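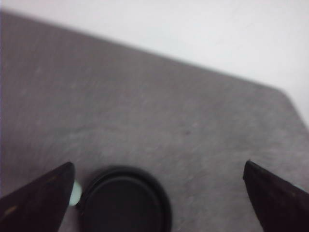 Praktikum Greiftechnik, Handout 4: Fingerbeläge im Vergleich
Februar 2025

Hallo zusammen, in der letzten Sitzung sind wir ja nur bis zur Montage gekommen, deshalb diesmal gleich mit Volldampf in die Versuche! Ihr arbeitet wieder zu zweit. Wer noch keinen Partner hat, meldet sich bitte bei Eylül Ersoy, sie führt die Liste und gibt auch die Schlüssel für den Laborschrank aus.

Was wir vergleichen

Belag A ist der Carkadura, eher fest. Belag B heißt Nulau und ist deutlich nachgiebiger (mein heimlicher Favorit, aber lasst euch davon bitte nicht beeinflussen). Arm, Kamera und Steuerung bleiben bei beiden gleich, sonst wissen wir am Ende wieder nicht, woran der Unterschied liegt. Das ist mir im Januar selbst passiert, und ich habe fast 40 Durchläufe weggeworfen – sehr ärgerlich.

Pro Belag fahrt ihr 15 Griffe. Die Schließkraft stellt ihr im Sokol-Menü auf 40 Prozent und rührt sie danach nicht mehr an.

Griff am Schalenrand

Mit der Schale wird es interessant. Gefüllt verhält sie sich ganz anders als leer, der Inhalt kann beim Anheben wandern und der Schwerpunkt gleich mit. Schaut euch im Kamerabild vor allem den Rand an: Er ist schwarz, die Finger sind es auch, nur die Beläge heben sich mit ihrem hellen Mintgrün ab. Für eure Auswertung nehmt ihr also am besten die Beläge als Bezug. Der Füllung aus braunen Brocken sieht man außerdem recht gut an, wie weit Finger und Belag die Öffnung verdecken.

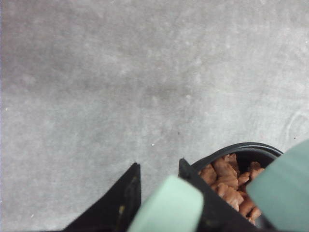 Was ins Protokoll gehört

Belag, Nummer des Griffs, Ergebnis (gehalten, gerutscht, verfehlt) und eine kurze Bemerkung. Bitte schreibt auch die verfehlten Griffe auf! Die verwackelten Aufnahmen aus der Anfahrt dürft ihr ebenfalls behalten, an ihnen besprechen wir nächstes Mal die Belichtungszeit.

Abgabe als PDF über Plallel, höchstens 2 Seiten. Fragen gern in der Sprechstunde, Raum 77, oder einfach nach der Vorlesung.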